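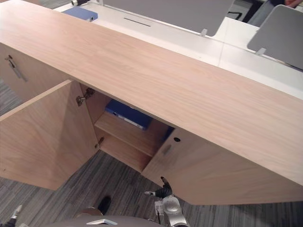 Dressing Like Your Favourite TV Characters: Looking After the Clothes

I get heaps of messages about where to find a good cloak, and hardly any about how to keep one looking good, so today is all care tips! Most of my screen-inspired pieces come from op shops and get a hard life after that - office, pub, the odd fancy dress party in August when it's freezing and velvet finally makes sense.

Velvet first. Never iron it. Hang it in the bathroom while you have a hot shower, then brush the pile one way with a soft clothes brush. If there's a squashed patch (mine is always where my bag strap sits), hold a steamer a little way off the back of the fabric and brush again once it's dry.

Faux fur collars come off before anything else gets washed. I sew mine on with press studs, and it takes ten minutes in front of an episode. Cool water, a drop of wool wash, roll in a towel, dry flat. It looks like a drowned possum at this point. Keep going! A wide-tooth comb brings it right back.

Reds run. Deep crimson is the worst of the lot, and I've got a formerly white shirt to prove it. Wash it alone the first 2 times and keep it well clear of anything cream.

For gold trim and braid, dab, don't scrub. Turn the jacket inside out, pop it in a pillowcase and knot the end. Metallic thread hates the dryer.

Fake leather bracers and wide belts get a wipe with a damp cloth, then lie flat or loosely rolled. Fold them and they crack along the crease. Real leather likes a bit of conditioner now and then - test it on the inside first, as some of them darken tan leather quite a lot.

Heavy coats want wide wooden hangers. My friend Irina Pană wears a floor-length captain's coat to work, and she loops the hem over a second hanger so it isn't dragging on the shoes.

Veronica Voicu asked about wigs: stand, hairnet, out of the sun, and cold water only unless the label says it's heat safe.

Next up is dyeing boots. I've wrecked one pair already and I can't wait to show you the other!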